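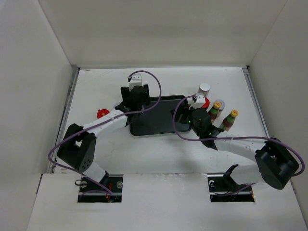
Workshop > Tips > Two-arm work

Teaching two arms to carry a tray

A tray looks like an easy object, but it needs both arms at the same time, and most beginners show it badly. I collected these tips in our workshop at Koster, where we guide the arms by remote control and record each demonstration.

Before you start, put the tray a little rotated on the table. If it is always straight, the arms learn only straight trays. Change the angle every 15 demonstrations and write it in the notebook.

Bring both grippers above the rim first, and wait there a moment. Then close the left one, then the right one. If you close both while one arm is still moving, the tray turns and you must begin again.

Lift slowly. Leszek Kubiak likes to count to 3 in his head before he goes up, and his recordings are the cleanest we have.

Keep bottles and jars to one side, but do not put them all away. A table with some things on it is closer to a real kitchen. Check only that your elbow path is free - a tall sauce bottle falls very easily when the forearm comes back.

Look at the cables between two demonstrations. The loop must be long enough for the wrist to turn, and it should not hook under the tray.

Delete a bad demonstration immediately. In June we kept four doubtful ones in a set of 119, and Tineke Verbeke had to search for them a whole afternoon.

Stop when your hands are tired. Your small corrections become rough, and the arms will copy them.

Recent tips
Folding a towel with two grippers
How to hold the remote handles without wrist pain
Naming your recordings
Cleaning rubber finger pads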